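How to Set Up a Chessboard and Play Your First Opening Moves

Updated September 2022

What you need
Which way round the board goes
Putting the pieces out
The first few moves
Bishops, and why I love them
Pawns and the middle of the board
Getting your king safe
Practice you can do on your own

I learned chess at 38, from a library book with half its diagrams coloured in by a child, and I have been boring my friends about it ever since. If you have a set in a cupboard and only a hazy memory of how the horse moves, pull it out. You can be playing a proper game this evening!

This page takes you from an empty board to a decent position after ten moves or so. It won't make you a champion, but it will get you past the stage where everything falls apart by move six and you can't see why.

What you need

A board of 64 squares and two armies of sixteen. Each side has a king, a queen, two rooks, two bishops, two knights and eight pawns. The colours don't matter a bit. Books always say White and Black, but plenty of sets come in red and blue, or cream and brown, and the rules are the same. Just agree before you start which colour counts as White, as that side moves first. At our club table we say red is White and leave it there.

Do get pieces with a shape you can tell at a glance. My friend Silvana Rezende has a lovely themed set where the bishops and the pawns are nearly the same height, and I have lost more games on it than I care to admit.

Which way round the board goes

Turn the board so that each player has a light square in the right-hand corner nearest to them. "Light on the right" is how most people remember it. Half the chessboards in films are wrong, and once you know the rule you'll spot it every time (sorry).

The rows running across the board are called ranks, numbered 1 to 8 from White's side. The columns running away from you are called files, lettered a to h from White's left. So the corner square at White's left hand is a1, and it is dark. It's worth learning this early, as every book and puzzle uses it.

Putting the pieces out

1. Rooks in the corners.

2. Knights next to the rooks.

3. Bishops next to the knights.

4. Queens go on their own colour. The white queen takes the light square of the two left over, and the black queen takes the dark one. They should be facing each other down the d file.

5. Kings on the last empty squares.

6. Pawns all along the rank in front.

Check that the kings are facing each other too. If they aren't, one of you has swapped king and queen, which happens to me about once a month.

The first few moves

Start by pushing a pawn in the middle. For White I'd go with the king's pawn, two squares forward to e4. It opens a path for the queen and for one bishop in a single move, and it takes a share of the centre straight away.

Next, bring out a knight. Knights can jump, so they don't have to wait for anything. From g1 to f3 is the usual one. After that comes a bishop, usually to c4 or b5, and now you have three pieces doing something and your king's side is nearly clear.

Try not to move the same piece twice in the opening unless you have to. Wagner Peixoto, who taught me most of what I know, used to tap the table each time I did it. I still hear the tap.

Bishops, and why I love them

A bishop slides along diagonals as far as it likes until something gets in its way. It stays on one colour of square for the whole game, so you have one bishop for the light squares and one for the dark. Together they cover everything, and on an open board they are marvellous.

The thing to watch is your own pawns. If your pawns sit on the same colour as a bishop, that poor bishop has nowhere to go. Before you push a pawn, look at which bishop it helps and which one it shuts in.

Once both bishops are out, stop and look at the whole board for a moment. Where are your pawns, and where could the other side's pawns go next? I do this every few moves now.

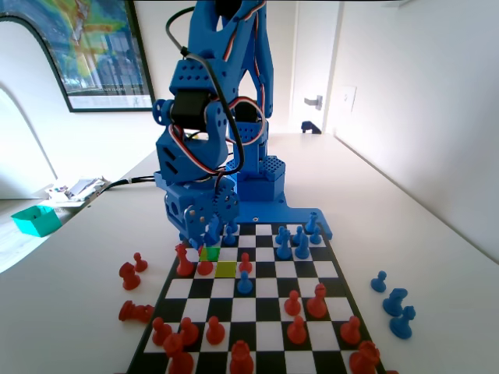
Pawns and the middle of the board

Pawns go forward one square at a time, or two on their first move if you like, and they capture diagonally. They never go back. That makes every pawn move a small commitment, so take your time over them.

When an enemy pawn comes well up the board towards you, don't panic. Ask three things. Can I take it? Is it protected? What squares is it attacking? Remember that a pawn attacks the two squares diagonally in front of it and can't touch a piece standing directly ahead. Beginners mix this up constantly, and I did for months.

If the advanced pawn has no friends near it, you can often win it by simply lining up more attackers than it has defenders. If it is well supported, leave it alone for now and finish bringing your pieces out.

Two pawns side by side are strong, as each can step forward and be guarded by the other. Two pawns on the same file are weaker - they get in each other's way, and neither can protect the other.

Getting your king safe

Castle early. The king moves two squares towards a rook, and the rook hops over to the square beside it on the other side. You can do this only if neither piece has moved, there is nothing between them, the king isn't in check, and it doesn't cross or land on an attacked square.

Castling on the king's side is quicker as there are only two pieces to clear. Try to have it done by move ten. Then your rook can come to the middle, where it has far more to do than it ever had in the corner.

Practice you can do on your own

Play the first ten moves against yourself, swapping seats if you have the room. It sounds daft, but it's wonderful for seeing what the other side sees.

Then try the pawn game: kings and pawns only, no other pieces, and the first to get a pawn to the far end wins. Simone Rangel plays it with her daughters before every proper game. It takes a few minutes and teaches you more about pawns than any chapter I've read.

When you're ready for puzzles, look for mates in one and do a handful a day. I worked through a book of 638 of them over a winter, and got 59 wrong the first time. Going back over those was the best bit!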